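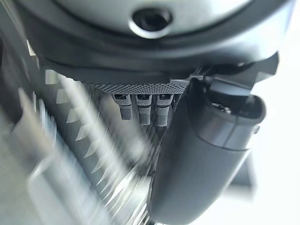

Figure 1. Wrist camera view: gripper housing and finger at right, with motion blur across the left of the view.

Filed under: Course Materials / Robot Learning / Unit Notes

Handout: Blur-Aware View Weighting for Kitchen Manipulation

1. Purpose of these notes

These notes accompany the lecture on multi-view policies. They set out the view-weighting method used in the Sandon project at the Jernstead laboratory, and the result the class will be asked to reproduce in the practical. Students are expected to have read the earlier notes on behaviour cloning and to be comfortable with the notation for image encoders and action chunks.

2. The problem

A policy trained on teleoperated demonstrations commonly receives images from both the head and the wrist. The two sources fail in different ways. The head camera sees the workspace as a whole, but the arm often obstructs the contact point at the moment it matters most. The wrist camera remains close to the contact point, but small movements produce large displacements in the image. In Figure 1 the housing and the small connectors below it are reasonably sharp, while the metallic object on the left has dissolved into streaks. A serrated edge can still be made out along it, though its exact form cannot be recovered from this image alone.

Conventional practice is to concatenate the features from every camera and leave the network to determine their relative value. With a large data set this is often adequate. With a small one, the network tends to rely on whichever view correlates best with the demonstrated action during the long approach phase, and it has little opportunity to learn what to do when that view degrades.

3. The method

The method, referred to in the project as Gulska weighting, adds a small gating module ahead of the fusion layer. For each camera the module estimates a local sharpness score on a coarse grid. Cells that move rigidly with the camera, such as the gripper's own housing, are masked out first. This step is essential. The housing stays sharp in almost every wrist image and, if left in, will raise the score of an image in which everything of interest is blurred.

The remaining cells are pooled into a single scalar per view, and the scalars are passed through a softmax with a learned temperature. The features of each view are scaled by the resulting weight before fusion. No view is ever removed entirely; a floor is placed on the weight so that gradients continue to reach both encoders.

4. The task

The method was evaluated on dishwasher loading and unloading in a test kitchen. Figure 2 shows the corresponding head view, with the right gripper beside a bowl in the rack. 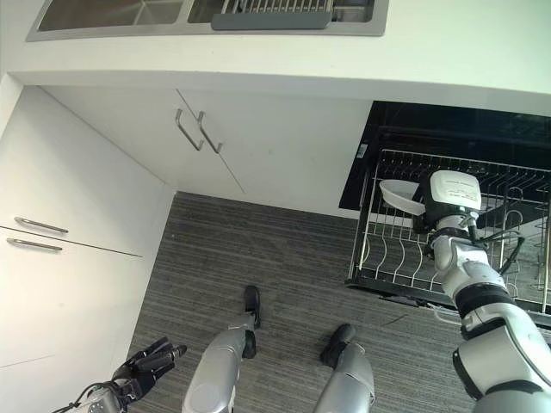

Figure 2. Head camera view of the dish rack, with the right arm reaching in and the left hand low over the carpet.

The wire rack is a demanding background for any sharpness measure. Its regular tines produce strong edges at every orientation, and a gradient-based score will rate a slightly defocused rack above a well-focused bowl. The bowl, being white and smooth, contributes very little edge energy of its own. For this reason the score is normalized against a running average for the same grid cell — a correction that was absent from the first version of the method and accounted for most of its early failures.

5. Data and training

The training set comprises around 2270 demonstrations. The policy uses 2 image encoders, one for each camera, with separate parameters. Each configuration was trained with 3 random seeds, and results are reported as the mean over seeds. The baseline is the concatenation policy of Section 2, trained on identical data.

6. Result

Gated policies outperformed the baseline on grasps inside the rack. On grasps from the open countertop the difference lay within the variation between seeds, and no claim is made for that case. Inspection of the weights showed the expected pattern: emphasis shifted to the head view during fast wrist motion and returned to the wrist view as the gripper slowed near the object.

Two limitations should be noted. The gate responds to blur but is insensitive to occlusion, so a sharp image of the robot's own forearm may still receive a high weight. The method also presumes that the rigid mask is accurate, and the mask must be regenerated whenever the gripper hardware is changed.

7. Preparation for the practical

Students should bring a working copy of the Tang training code, configured for the baseline policy. Before the session, each group should compute the sharpness score for the supplied wrist sequence with and without the housing mask, plot both curves on the same axes, and mark the intervals in which they disagree. Written answers should address the following:

Explain the effect of the weight floor on the wrist encoder early in training.

Propose a modification to the gate that would account for occlusion by the forearm, and state what additional labels, if any, it would require.

Submissions are to be made through the unit page in the usual format.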